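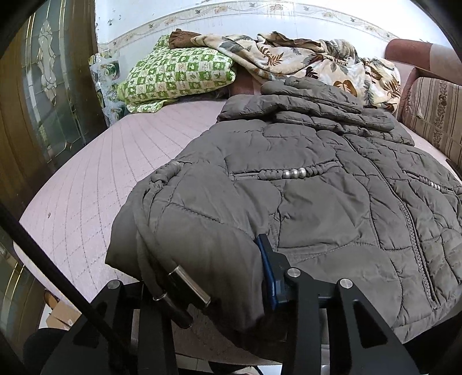 15 March 2022. Down proofing, Choi shell fabric, round 5. Fill still coming through at the needle holes, worst where two stitch lines cross. Went down a needle size on the Bretel machine and it helped the straight seams, not the crossings. A wavy all-over quilting like on the gray puffer, with a long zipper on top of it, means a lot of holes for fill to creep out of – so far I've only tested straight channels. Need a wavy sample before saying anything to Prasura.

3 min read

Tumble test, 20 minutes with the rubber balls, lint screen weighed before and after. Scale drifting agian, re-zeroed twice. Numbers in the blue binder, not copying them here.

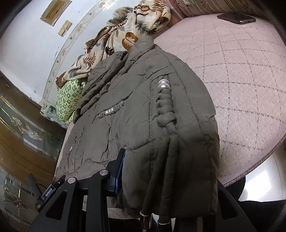 Boris Malý thinks the needle is a side issue and the thread is to blame: too thin for the hole it goes through, so the hole never closes up. He'd go one weight heavier and leave everything else alone.

Fair. Have one cone of the heavier stuff, lot 3495, left from October. Enough for 12 panels if I don't waste any. 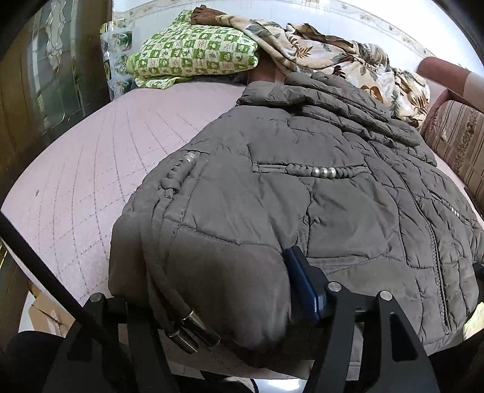 Plan then: heavier thread, same needle, half the panels straight and half wavy. Steam one of each after sewing, see if the holes shrink. Keep the Rundus lining out of it for now – too many changes at once and I wont know which one did it. Ask about a new scale.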